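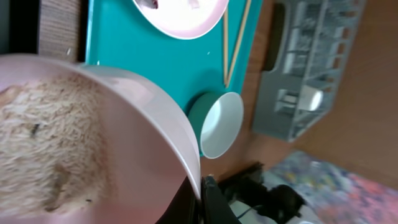 Sulluseck Kitchen Automation Club | Bench Reviews

Clillow replacement finger pads, set of two, black
Reviewed by Frida Bergmann, 2024-03-23

The Clillow pads arrive in a padded envelope large enough for a winter coat, along with a folded sheet of instructions in very small type. I own better glasses now. After 35 hours on our tabletop cell I can say the pads are good, the sheet is bad, and the screws deserve a paragraph to themselves.

Our cell handles table things: bowls, plates, cups, the odd pair of chopsticks. The job that eats finger pads is the big pink bowl. The rim is smooth and glossy and it curves, so a flat finger meets it along a thin line and has to make do. With shredded food heaped in the bowl any slip gets redistributed across the tray, and Pankaj Sachdeva, who owns the tray, has views on that.

Fitting them

Power off, hand near the stop button anyway. The old pads come off with two screws each. The new ones go on with the same two screws, which Clillow supplies in a metal so soft that I rounded off the first one by looking at it sternly. Use your old screws. Put the new ones in the drawer where you keep other things you will never use.

Snug them, close the fingers on a sheet of paper, and tug. If the paper slides out on one side, loosen that pad, let it settle, and snug it again. It took me three tries. Steinar Zoëga did it in one and mentioned it twice.

Then redo the zero. The new pads are thicker than the old ones and the sheet is silent on this point. Skip it and the cell believes its fingers are still open when they have already met the bowl, a disagreement the bowl will lose. While you're in there, check the wrist camera. Ours sits close to the fingers, and a cable that has wandered during the pad change can end up in the view. I had tied mine back beautifully, on the wrong side of the bracket.

Using them

Grip on a glossy rim is much better than with the worn factory set. I lowered the closing force by 13 percent and the pink bowl still stayed put. Thin things are less happy. Chopsticks lying at an angle to each other remain a nuisance, and the squared-off tip likes to nudge the neighbor while reaching for its target. Small bowls parked right up against big ones are the same story. I move them apart by hand and call it preparation.

Looking after them

Wipe with a damp cloth after every food session. Sânziana Onu tried dish soap on the first set and got a film that made the grip worse until she rinsed it off properly. Crumbs collect in the seam behind the pad, so run a dry toothbrush along it. Recheck the zero once a week, and again if anyone says they "only bumped it."

Verdict

Buy the pads, keep your screws, ignore the sheet. Four out of five. The missing star is in the drawer with the hardware.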